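示教小记：一把叉子教会我的事

又到了写简报的时候。上一期有读者留言，说我们总在讲模型、讲参数，能不能讲讲平时到底是怎么"教"机器人的。行，这期就聊这个，聊得碎一点，大家多担待。

先交代一下背景。我们这个小组在Cirkotance里负责家务类任务的示教，项目内部叫Belo，从五月做到现在。说白了就是人握着主手，机械臂在另一头跟着动，人怎么拿，它就怎么拿，一路把关节角度、夹爪开合、相机画面都记下来，回头拿去训练。听着挺轻松对吧？我刚来的时候也这么想，觉得不就是隔空抓娃娃嘛！结果第一天下午我连一把勺子都没放稳，夹爪在桌面上磕得咚咚响，旁边的同事头都没抬，大概是听习惯了。

这几周我们在做餐具摆放。任务写在纸上就一行：从桌边拿起叉子，放到指定位置，齿朝前。一共30段示范算一组，一组做完休息，换人。我给自己定的规矩是，一组里头废掉的不能太多，上周最好的一次，30段里留下了19段，我高兴得请自己喝了杯奶茶。最差的那次就不说了。

叉子这东西比杯子难教得多。杯子胖，夹爪张开套过去，稍微歪一点也能抓住。叉子细，平躺在桌上的时候几乎贴着桌面，夹爪指尖要压得很低才够得着柄，再低一丁点就顶到桌子了。而且它还会转！夹的位置偏了，一抬起来叉头就往下坠，等你慢慢移到目标位置，方向早就不对了。我现在的习惯是先停一下，在柄的上方悬着，心里数两拍，再往下走。这个停顿起初被说过，说示范里不该有没意义的等待，模型会学到犹豫。后来我们对比了两批数据，还是留下了一个很短的停顿，太急的那一批夹偏的次数明显多。当然了，数两拍就够，有一回我走神数到了五，那段只好删掉。

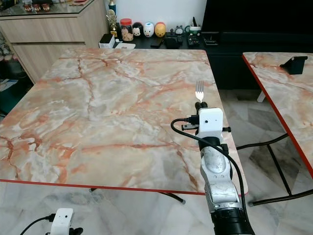 再说反光。金属餐具碰上光面的台子，相机里经常是一片亮，叉齿的边缘说没就没。我们试过换灯的角度，试过把窗帘拉一半，也试过全拉上（全拉上以后大家都犯困，效果不好说是灯的问题还是人的问题）。Lamrani那边的朋友建议我们干脆铺一块哑光的垫子，省事。我个人不太想铺。谁家的桌子都是那么干净哑光的呢？真到了别人家里，台面有花纹，有反光，太阳从哪边来也说不准，不如现在就让它见见世面。最后的折中办法是两种都录，在标签里注明，训练的时候再决定怎么配比。

说到手感，我们用的主手没有力反馈，夹住了没有，夹得紧不紧，全靠眼睛看。新来的人最容易犯的毛病是使劲捏，觉得捏紧了总归保险。可是捏得太狠，叉柄会在指尖中间打滑转向，跟捏湿肥皂一个道理。我一般是看两根指尖碰到柄以后，再收一点点就停手，抬起来一小截看看叉头有没有往下沉，没沉就接着走。这一小截抬升我也建议大家都加上，它在数据里是个很清楚的节点，后面切分动作的时候特别好找。

还有一个关于手腕的事，我拖了很久才想明白。人拿叉子，胳膊不怎么动，手腕一翻就行了。机械臂不一样，手腕翻到某个角度，前面几节就得跟着绕一大圈，有时候眼看着就要到位了，关节到极限了，卡在那儿，进也不是退也不是。我以前的办法是硬拧，拧着拧着胳膊肘就飞出去了（机器人的，还有我的）。现在我会在出发之前先把腕部摆到一个中间的姿态，让它往两边都还有余地，再去夹。多花一两秒，后面顺得多。

腕部相机的线也得提一嘴。线留得太短，手腕一转就绷住，画面跟着抖；留得太长，又容易挂到东西，或者垂到镜头前面去。每天开工之前，请把手腕往两个方向都慢慢转到头，看一眼线有没有绷，再看一眼画面里有没有线。这件事我在群里说过很多遍了，再说一遍也不嫌多。Grikarura的版本更新以后，开机自检里加了一步提醒，点"确认"之前麻烦真的看一眼，别闭着眼睛点。

关于失败的段落要不要留，组里一直有两派。一派说只留成功的，干净；另一派（比如我）觉得有些失败很值钱，尤其是夹空了、退回来、重新对准、再夹起来的那种。人做家务本来就是这样的嘛，谁还没有手滑过。要是示范里从来没有出过岔子，机器人第一次夹空的时候就会傻在那里，夹着一团空气一本正经地往目标位置送。我亲眼见过，它还很认真地松开夹爪，把空气摆好了，笑得我差点把主手碰掉。所以现在的做法是，自己救回来的留下，单独打一个标签；救不回来的，或者撞了桌子的，删。

顺便报一下进度。截至2025年9月16日，叉子这一项能用的示范总共是911段，比我预想的多，也比排期表上写的少。上次回放测试，训练出来的策略在没见过的起始位置上也能把叉子夹起来，虽然放下去的时候有点歪，齿的方向倒是对的。我在旁边看着，心情很像家长在台下看小朋友表演，手里的汗比它多。放歪的问题我怀疑是我们示范里松手太快，叉子还没贴到桌面就放了，它落下去弹一下，就偏了。下一批大家松手之前再往下压一点，慢慢松，我们看看有没有改善。

接下来的安排：叉子收尾，然后开始录勺子，再往后是两样一起拿。勺子我已经偷偷试过几段，圆头那边会晃，夹柄的位置要比叉子再靠前一些，具体多少等我多试几天再说。想来体验遥操作的同事可以直接找空档报名，每人一次18段，不用有经验，手稳就行，手不稳也行，反正我当初也不稳。来之前请把袖子挽起来，手表和手链摘掉，主手的缝里已经卡过一回手链了。

对了，上期有人问录制的时候能不能听歌。能，但是别听节奏太快的。我试过，那一组示范里的叉子全是跟着鼓点放下去的。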